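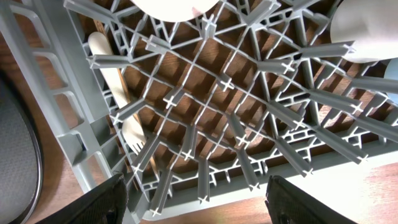 # Hand cream wear log

Daily notes on three hand creams, kept by a small group of people in Odlow who wash their hands a lot. The creams are Pellanis, Sillia and Ortner. Each person used one cream for a spell, wrote down how their hands felt, then moved on to the next.

The log was started in January as a shared spreadsheet and turned into plain CSV files later. Version 2 was put together in July 2024 by Chalerm Saithong, who also looks after this page.

## What is in the folder

- `wear.csv`: one row per person per day
- `people.csv`: one row per person, with skin type as they described it themselves
- `creams.csv`: short notes on each cream, copied from the tube
- `notes.txt`: longer comments that didn't fit in a cell

There are 8 people in the log. Most of them kept going to the end, but two stopped during their third cream and their last rows are missing. The missing days are left out of the file and have not been filled in.

## Columns in `wear.csv`

| Column | Meaning |
|---|---|
| `person` | letter code, same as in `people.csv` |
| `cream` | pellanis, sillia or ortner |
| `day` | day number within that cream, starting at 1 |
| `times_used` | how often the cream went on that day |
| `tightness` | 0 (none) to 4 (very tight), scored at bedtime |
| `greasy_min` | minutes until hands stopped feeling greasy |
| `washing_up` | y or n |
| `gloves` | y or n, left blank if `washing_up` is n |
| `comment` | free text, often empty |

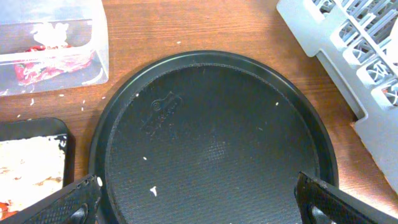

*Black non-stick baking pan on a wooden table.*

## How the scores were taken

Everyone was asked to score at bedtime, before putting on any last layer of cream. Some people scored in the morning when they forgot, and those rows say "am" in the comment. If you want a cleaner set, drop them.

`greasy_min` is the weakest column. Nobody used a timer. It was capped at 60, so a value of 60 may mean a good deal longer. Person D put 5 on almost every row and later said this meant "quite quick".

The creams were kept in their own tubes, so people knew what they were using. Two of the group already liked Ortner and had bought it before. They are marked `prior_use = y` in `people.csv`.
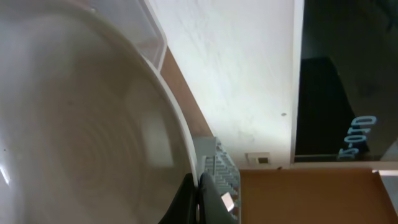

*Pale plastic bowl and a clear container.*

## Things to watch for

- Pellanis was always the first cream and was mostly used in cold weather. Please don't compare it with the other two without taking that into account.
- The Sillia tubes came in two sizes. The small one has a narrower opening, and a few people said they used less because of it.
- Person F changed soap halfway through Ortner. The date isn't known, only that it was "after the first week".
- Tightness of 0 was sometimes used for "didn't notice". We haven't been able to separate these.
- More than 75 comments mention scent, but there is no scent score. It was left off the first sheet and never added.
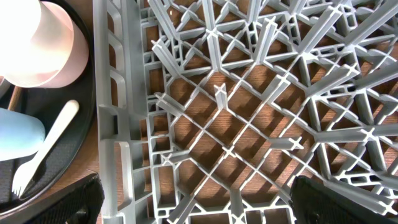
## Changes from version 1

Cream names are now all lower case. Duplicate rows for person B have been removed, keeping the later entry each time. The old `softness` column has gone, as half the group had read the scale upside down and it couldn't be repaired. `gloves` used to be part of the comment and now has its own column.

## Using the files

You may copy, change and share the files. Please keep the letter codes as they are and don't try to work out who is who. The log says nothing about eczema or any other skin condition, and it shouldn't be used to pick a treatment.

Corrections go to Chalerm. Give the person code, cream and day number so that the row can be found.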